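News from the Wunmont house: the desks are ready

2019-05-01

After a long winter of boxes in the corridor, the workrooms at Wunmont are nearly finished. Many members wrote to ask what furniture we chose in the end, so I will try to answer all of you together.

We looked at desks from three suppliers. The Pilkington table was very strong, but too deep for the small rooms on the garden side. The Elia model was pretty and it had no place to keep anything, only a thin shelf for paper. So we took the desk with drawers, and I am glad of it. We ordered 20 of them, and Ustetti delivered them in one morning.

Please do not put drinks directly on the desktops. White surfaces show every ring, and I have already cleaned one with lemon and patience. Keys for the rooms are at the front office, as before.

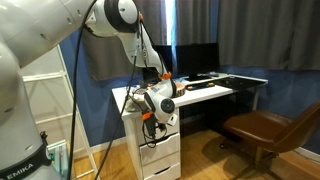 Drawers were the point on which most of you had an opinion. The ones in the unit under the left end have a cut-out along the top edge where you put your fingers, so there is no handle to catch a sleeve or a bag. At the other end the desk stands on slim legs and the space below is open — good for long knees like mine. Two monitors fit side by side near the back.

Room 63 still waits for its lamp. The reading corner will follow in August, and if you have a good armchair at home that you do not use, please write to me before then.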